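How to Pack a School Bag

A school bag has one job. It carries your things from home to school and back again. How well it does that depends on how you pack it.

Most bags are made of fabric. Fabric is light, it bends, and it can be washed. It also means that an empty bag has almost no shape of its own. Put books in it and it stands up. Take them out and it slumps over.

Start with a clear table or a clean patch of floor. Put the bag down where you can reach it from both sides, and keep a bin or a box close by for anything that isn't going to school.

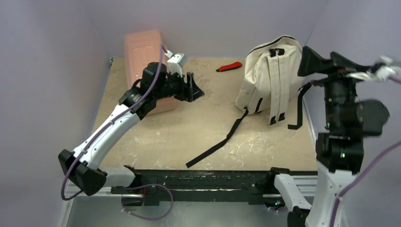 A white backpack and a pink container on the work table.

Now empty the bag all the way. Open every zipper and feel along the bottom, where crumbs and pencil shavings collect. Hrefna Hjaltested teaches third grade at Nirncombe School, and every March she asks her class to do this on the same morning. Last time they found 41 pencils, 21 of them broken, and one sandwich from before winter break.

Look at the straps while the bag is empty. Straps are usually made of webbing, a flat band woven very tightly so that it doesn't stretch much. Webbing can twist when the bag is lying down. A twisted strap presses on your shoulder in a thin line – a flat one spreads the weight out. Run your hand along the strap from top to bottom and turn it until it lies flat.

Check around the bag too. Cutting tools such as utility knives are for adults and never go to school. If you see one near your things, leave it where it is and ask an adult to put it away.

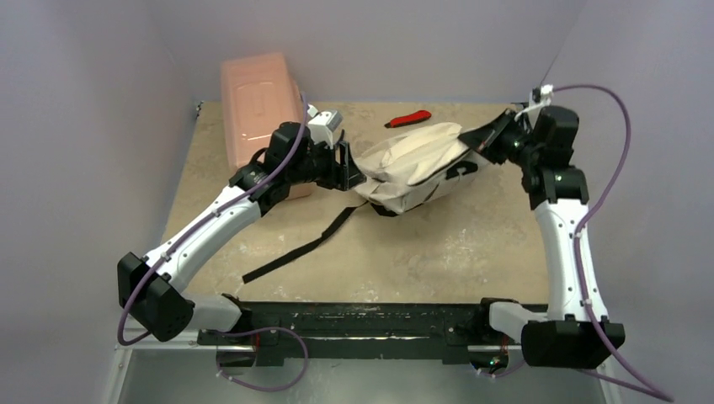 What goes in first?

Heavy things go in first, and they go against the side that touches your back. When the weight is close to you, the bag pulls on you less. If the heavy things are at the front, the bag tips backward and you lean forward to balance it.

For most children the heaviest thing is a book. Paper doesn't weigh much one sheet at a time, but a thick paperback has a lot of sheets pressed together. Stand books upright with the spine down. The covers stay smooth that way, and the corners don't fold over. Storybooks about treehouses and underpants museums get read many times, so they are often the ones with worn edges.

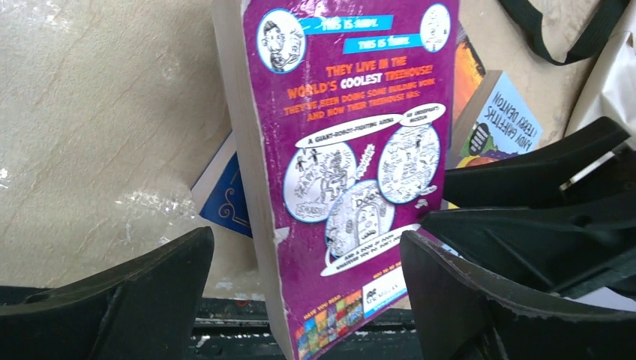 After the books come folders and notebooks, then your pencil case. Lunch goes on top so it isn't squashed. A water bottle should stand upright in a side pocket if there is one. Check the lid – then check it again.

Close the zippers and put the bag on using both straps. If it feels too heavy, take out one thing you won't need today.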